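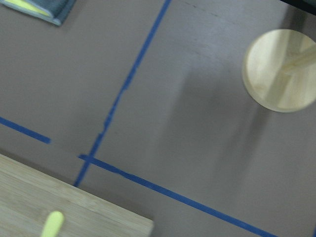
What does Ciltard do?

We run evening and daytime cookery classes for adults in Turnetthorpe and the villages nearby. Most people who come to us can already get a meal on the table and want to do it with less waste and less worry. A smaller number have never cooked at all, and they have their own beginners' course.

Ciltard started as one evening class in a borrowed church kitchen. It had 8 places and a single oven that ran hot on the left side. When the waiting list grew longer than the register, we took the lease on the ground floor of the old Vidmar building, a former seed merchant's, and fitted it out as a teaching kitchen. The first courses there began in May. The shop counter is still in the entrance and is now where you sign in and hang your coat.

We are a small company and we are not part of a chain. Course fees pay for the teaching, the ingredients and the rent. We do not sell equipment, and our tutors are not paid to recommend any.
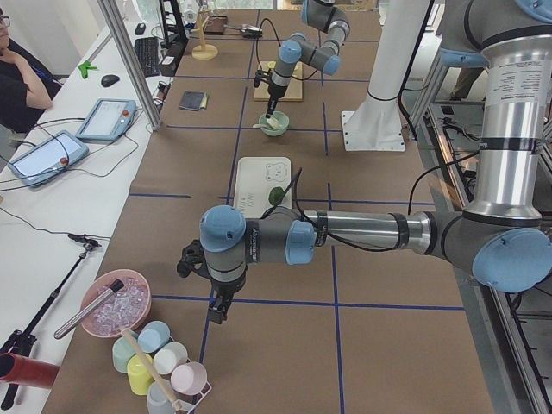

Classes last two and a half hours and are kept to 8 people. Everyone cooks their own dish from start to finish. The beginners' course runs over six weeks and covers knife skills, eggs, rice and pulses, soups, roasting and a basic loaf. After that you can choose from single sessions, which change each term. Bread, fish and pastry come round every year. Preserving runs in late summer when there is fruit to use up.

A single session costs £125, including all ingredients and a printed copy of the recipes. Reduced places are set aside on every course for people on low incomes. Tick the box on the booking form and we will take your word for it.

We buy vegetables from growers within the county where we can, and flour from the Morkix mill, a short drive up the valley. Peelings and trimmings go to the allotments behind the building.
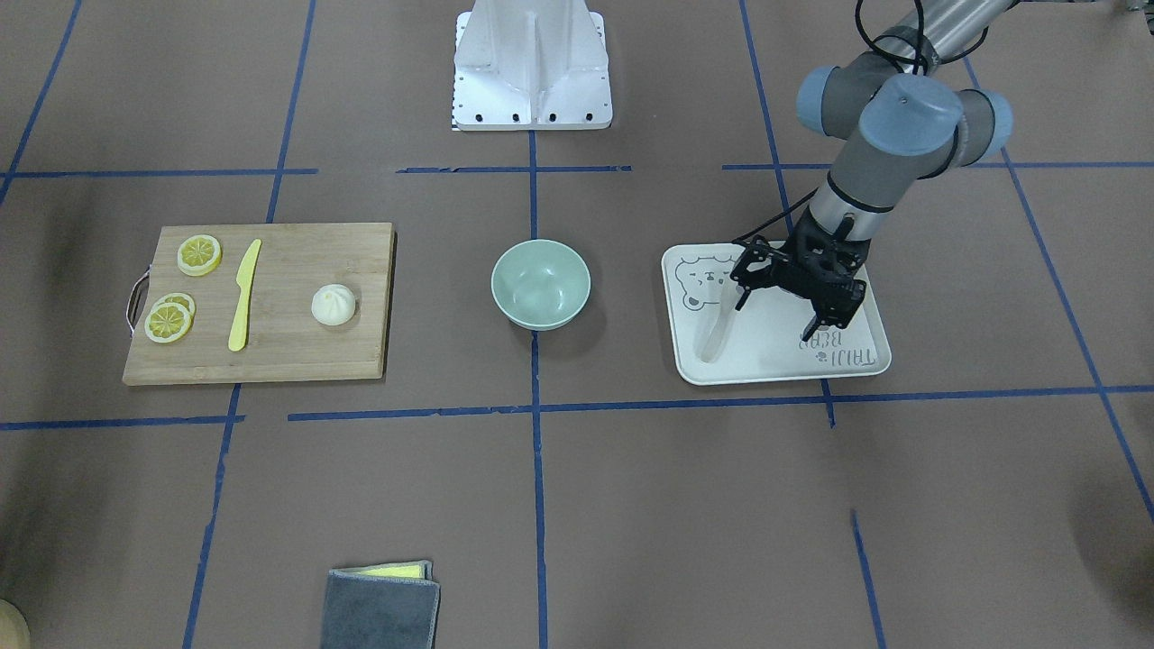

More than 2000 people have taken a class with us so far. Our recipe newsletter goes out monthly to 3000 readers and is free. It has one main recipe, one thing to do with leftovers, and the dates for the coming term.

The kitchen is on the ground floor with level access from the car park. Two of the worktops can be lowered, so please mention it when you book if you would like one. We can work around most allergies, although flour and nuts are used in the building every week and we cannot promise that any class is free of them.

The office is open from 9.30am to 4pm during term. Outside those hours, leave a message and we will ring back the next working day.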